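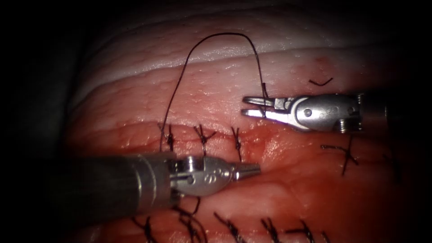 Small stitches, early start

Half seven on a Sunday and the practice room at Dalidstead smells of coffee and, faintly, of butcher's. Somebody has propped the fire door. Notebook out, coat still on, already late for the first knot.

I came to write about sewing. The oldest kind of mending, the kind done on a body, and how people get good at it before they go anywhere near a patient. Short answer: meat. Lots of meat, and thread, and an awful lot of snipping.

The course is run out of the old Farquharson building, up two flights, and the full thing takes 60 hours spread over the spring. It costs 337 pounds, which people grumble about and then pay. Most come straight off nights. One trainee had cycled from Clitcombe with her lunch in a bread bag and ate half of it before nine.

What they practise is the interrupted stitch. Each one on its own, tied, trimmed, done. Then the next. If you ever hemmed a skirt you will be thinking of one long running thread, and that exists too, but with the interrupted sort a single knot can fail and its neighbours carry on holding. Slow, though. Every stitch is a fresh decision about where to go in, how deep, how hard to pull.

Pull is the thing they talk about most. Too slack and the edges gape. Too tight and the tissue puckers and goes pale, and in a real wound that means the blood can't get where it needs to be. The phrase I heard all morning was "kiss, don't crush". I wrote it down three times, in three differnt places.

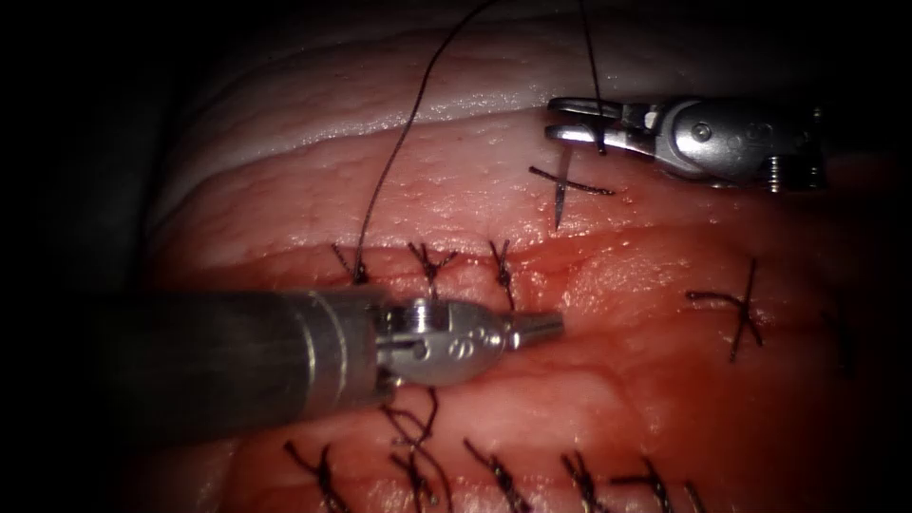

Needle in just below the white band, with a crossed stitch lying beside it.

The needle is curved, and that took me a while to get my head round. You don't push it. You turn it, follow the arc, let it come up by itself on the far side. Push it straight and it drags, tears a bit, and you've made a worse hole than you needed. I had a go on an offcut later with a hand-held driver. Dragged, tore. Offcut went in the bin.

And then the thread. Dark thread, so you can find it against all that pink. Fine until it loops. A loop will catch on anything: the last knot, the tail of the last knot, your own instrument. Good stitchers park it somewhere harmless before they start the throw. Bad ones (me) spend ten minutes untangling and swear under their breath.

Tea at eleven. Out of a steel urn, very strong. Talk was of tails, meaning the trimmed ends, and how long to leave them. There are camps. Short looks smart but a knot cut too close can work itself undone. Long is safer and gets in the way of everything. The handbook, a stapled thing with a Brondolberg crest on the front, gives a length and then two paragraphs of exceptions. Page 59 if you ever get hold of one. My copy has a gravy-coloured stain on it, I didn't ask.

There's a framed bill on the landing from 1847, for silk and needles, in lovely looping handwriting. I stood in front of it longer than I meant to. Silk, needles, beeswax. Bar the beeswax you could send that list out tomorrow and it would more or less make sense.
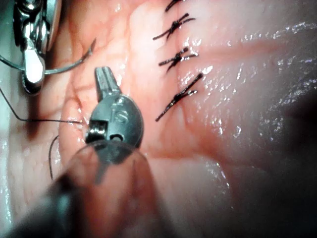
Spacing is what gives a beginner away. First stitch fine, second fine, third too close because you got nervous, then a great gap. The eye picks it up at once even if you know nothing at all, same as a picket fence. An even row is a pleasure to look at. The edges come up to meet each other with a bit of a swell between one knot and the next, and you can tell a line of it from across a room.

Nobody gets marked on looks, I was told, and then everyone leaned in to look.

By one the fridge was being emptied for the afternoon lot and I'd filled most of the notebook, half of it illegible. Drawings of knots mainly. They run the whole thing again in March, and places go on the list by the urn, in pencil. Bring your own lunch and a jumper, that door never does get shut.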